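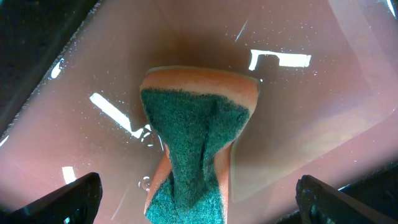 Sponge task, how many demos is enough?

todwood_ops
We're at 11 hours of teleop on the sponge-in-basin task and the policy still treats the ceiling lights as objects of interest. It goes after a reflection with real conviction. I have 3,000 episodes of block stacking that never gave me this kind of grief. Do I keep collecting or drain the basin and pretend water was never in the spec?

sequeira
Keep the water. Move the lights. Or move the basin every few episodes, same thing but cheaper.

gomgate
Disagree with moving anything. If you shuffle the setup now you'll have two half-datasets and no baseline. Finish the set, train, then complain.

sequeira
He has trained. He is complaining.

witell99
What do your start states look like? Every sponge set I've been handed begins with a nice flat sponge in the middle, and then at test time it's folded up on itself and the arm just hovers there like it's waiting for a bus.

todwood_ops
Mixed. We have twisted ones, the kind with the green side cinched in at the middle and the orange bulging out on both sides. Operators hate those. I suspect we're short on them for that reason.

Lotte Geerts
Then that's your problem and the lights are a distraction. Count your start states before you touch the lamps. We had 14 operators on a dishcloth task and when I went through the logs, most of them had been flattening the cloth by hand before hitting record. Very tidy data. Useless.

gomgate
Were they told not to?

Lotte Geerts
In the instructions, page 3.

gomgate
So no.

witell99
lol

todwood_ops
Went and checked a batch. Flat, flat, flat, slightly bent, flat. I'd like to withdraw my remarks about the ceiling.

sequeira
I'd still move the basin.

gomgate
And I still wouldn't. Post the numbers when you've got a twisted set, I'll be wrong in public if needed.

todwood_ops
Will do. August, if the operators are still speaking to me.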